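Walking as a way of reading a town
Speaker notes, Nodside local history evening, 16 May 2025
Orysia Holovko

Start without the slides. Ask who walked here tonight. Then ask what they passed on the way. Give them a good long pause, people always need longer than you think.

Thank Ghada for the invitation and for sorting the projector. Mention that Karim Bitar's talk on the Brarnora mill records is next, and that everyone should stay for it, it's wonderful stuff.

Opening story. When I moved to Nodside I took the bus up Darwish Street every day for a whole winter and could have told you almost nothing about it. Then in February the bus was diverted and I had to walk. In one morning I found a boot scraper, a bricked-up shop door and a street name spelled two different ways on the same corner. I was late for work and absolutely delighted!

Main point, say it slowly: a street is a record. People have been writing on it for as long as they have lived on it, and most of the writing is still there if you go at walking speed.

Names first. Darwish Street was Tanner's Row on the old parish map (hold up the photocopy, pass it along the front row). The tanners had gone long before the name did. Ask if anyone's grandparents still called it the Row. Someone usually puts a hand up, and if they do, let them talk — their story will be better than mine.

Then kerbs and edges. I know, I know, kerbs. But stay with me. A dropped kerb with no gateway behind it very often means there was a yard. A sudden change from stone to concrete tells you where a trench was dug or a building line moved back. Newer streets are worth a look too. The joints in the paving, the base of a pole, the foot of a wall are all places where one job meets another, and somebody had to decide how.

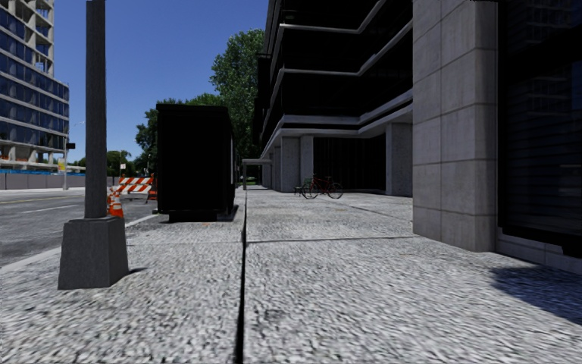 Joints in the paving, and a pole on its tapered base.

Read the Najwa Srour passage here, the one from her walking diary about following the same route for a year. Don't rush the bit about the bakery. Her route had 74 stops by the end and she began with five, all on one side of the road.

Look up. Shopfronts get replaced every few years but the first floor is mostly left alone. Painted signs, old brackets, blocked windows. Bent Holst found the Jellirar tea sign this way, standing outside the chemist waiting for a prescription. (Check he's in the room before telling this, he likes to do the ending himself.)

How to begin, for anyone who fancies it:
Pick a walk you already do. 500 metres is plenty.
Go one way on one side, come back on the other.
Take a pencil. Phones are fine but you stop looking once you've got the photo.
Write down questions as well as answers. My first notebook is nearly all question marks and I still love it.

If time is short, skip the part on drain covers. If there's time, DO the drain covers, they always go down well.

Likely question: is it all right to look into people's gardens? From the pavement, yes, with a bit of manners. Say hello. Half of what I know came from someone asking what on earth I was doing.

Sign-up sheet is by the tea urn. There are 17 places on the June walk, meeting at the library steps, flat route, benches halfway. Ask whoever is last out to bring the parish map back to me.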